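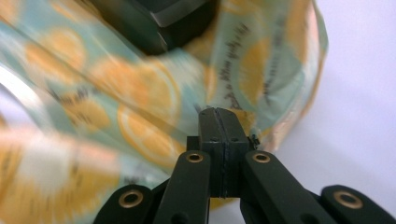

Flattening and storing printed fruit wrappers without splitting them

Posted by marrow_lane

I have a small stack of clear wrappers with fruit printed on them, mostly orange slices, and I would like to keep them. Some came off candy, some came off cake slices from a bakery, and a few were given to me by my aunt, who used to line gift boxes with them. I want to use them for two things: a scrapbook, and covering the lids of some jam jars I give away in November.

The problem is that they are all creased. I tried pressing one under a heavy cookbook for a week and it came out almost the same as it went in. I tried an iron on another and it shrank into a hard little lump in the time it took me to say a word about it. I don't want to ruin any more.

I don't know what they are made of. Some crackle when you handle them and some are soft and quiet. The print rubbed off one of them when I wiped it with a kitchen spray, so I am also asking how to clean them. They are a little sticky in places.

Last, how do I store them? Right now they are in a shoebox and every time I open it they slide all over each other and cling to my hand.

- marrow_lane

Posted by Yolandi Zwane

I save wrappers and bags and have 587 of them in binders, so I have been through most of this.

First sort them by feel. The crackly kind is usually either real cellophane or polypropylene film. Cellophane is made from plant fiber and it does not like water. If you wet it, it goes limp and wavy and may not dry flat. Polypropylene does not mind water at all. To tell them apart, put a small drop of water on a corner you don't care about and leave it for a few minutes. If the corner puckers, treat the wrapper as cellophane and keep it dry from then on.

For cleaning the plastic ones, use lukewarm water with a drop of plain dish soap and your fingertips. Lay the wrapper on a smooth tray so it is supported while you do it. Work on the unprinted side if you can tell which side that is. Skip kitchen spray, rubbing alcohol and nail polish remover. All three can lift ink. Pat with a soft cloth and let it air dry on a towel.

For cellophane, use a dry soft brush and leave the sticky spots alone unless they are really bad.

For creases, a cookbook alone is too uneven. Put the wrapper between two sheets of baking parchment, put that between two flat boards, and put the weight on top of the boards. Leave it for 2 weeks, not one. A sharp fold line will never go completely. Soft wrinkles mostly do.

If you want to use some warmth, fill a flat-bottomed pan with hot tap water (not boiling), dry the outside of the pan well, and set it on top of the parchment for a minute. Then swap it for the boards while everything is still warm. Try it on your worst one first. I would not go near any of them with an iron again.

I keep mine in polyester page sleeves, one to a sleeve, with a sheet of white paper behind so the print shows. The oldest one I have is from 1936 and it is still clear, though it has gone a bit brown at the edges. Keep the binders out of the sun. Orange and red inks fade faster than you would think.

Posted by tunbridge_pat

Just use the iron on low with a towel over it. Works fine for me. Never had one melt but I only do the thick bags.

Posted by Plullside

Adding to Yolandi's answer about the clinging, because that part was left out. It's static. It is worse in dry weather and when the heat is on. Wipe your hands with a slightly damp cloth and dry them before you open the box, and lift each wrapper straight up by two corners. Dragging one across another builds up more charge. A sheet of tissue paper between each one helps too.

For the jam lids, put a circle of plain paper over the lid first, then the wrapper, then a rubber band, then your ribbon. Cut the circle wider than you think you need. The fruit print shows up much better with white under it, and the band holds better on paper than on metal. Keep the wrapper on the outside of the lid only. You don't know what the old ones were printed with.

Comments

marrow_lane: Did the water drop test. Four puckered, so those are going in the scrapbook dry. Thank you both.

hobbin: What glue for the scrapbook? Everything I try shows through.

Yolandi Zwane: No glue. Paper photo corners, the bigger size.

sedgefield_r: Please don't do the iron one. I lost a good one that way and it stuck to the towel.

Contact us | Copyright 2021 Loltix Community Help | Back to top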